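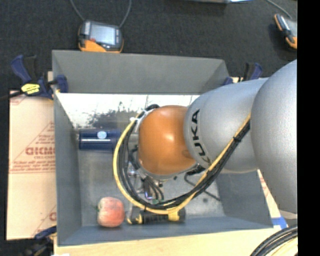

Is 1011 picks enough to train on?
Marek Urban

We're recording bin picks on a KUKA arm for Nuto and the supplier says 1011 is plenty. I have my doubts. Most have only 2 or 5 things in the bin, and the same peach keeps turning up. Has anyone got decent results from a set that size?

Rasa Avotiņš
Depends what you want from it. Ours did fine on items it had seen and badly on the rest, and the supplier's score was worked out on the first kind. Ask for nine items held back completely. Keep the failed picks as well — we binned ours in June and had to record them again. And move the bin now and then, if yours is clamped down.

Tran
just get more data. over 5 thousand and it sorts itself out

Marek Urban
Sorts itself out how?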